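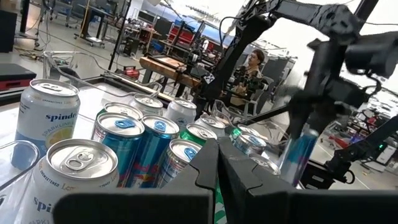

Trirkis Two-Arm Picking Cell
Sold by Sivberg. Lead time: 10 weeks.

A pair of arms, two grippers, one controller and a stand. It takes drinks cans out of a bin one at a time, a job your nephew would do for pizza, though he would want to stop eventually.

What to budget for
The arms are the part everyone remembers. Put money aside for spare finger pads as well, sold in bags of 400. You will also want cable covers, a second bin and a few days of somebody's patience. Staltex pads fit without an adapter. Cheaper pads fit with tape.

Floor space
Measure the room, then measure it again with the chairs in it. The crate weighs 138 pounds and has never met a doorway it liked.

Cans
Standard and slim sizes both work with the supplied fingers. Tell us if yours are mixed in one bin, as the setup day gets longer and so does the invoice. Dented cans are quoted separately, after a sigh.

Support
Setup questions go to Selim Canpolat. Quotes and purchase orders go to Zerrin Ertürk, who will ask for your ceiling height. Please have it ready.

Orders placed before the end of November ship at the current price.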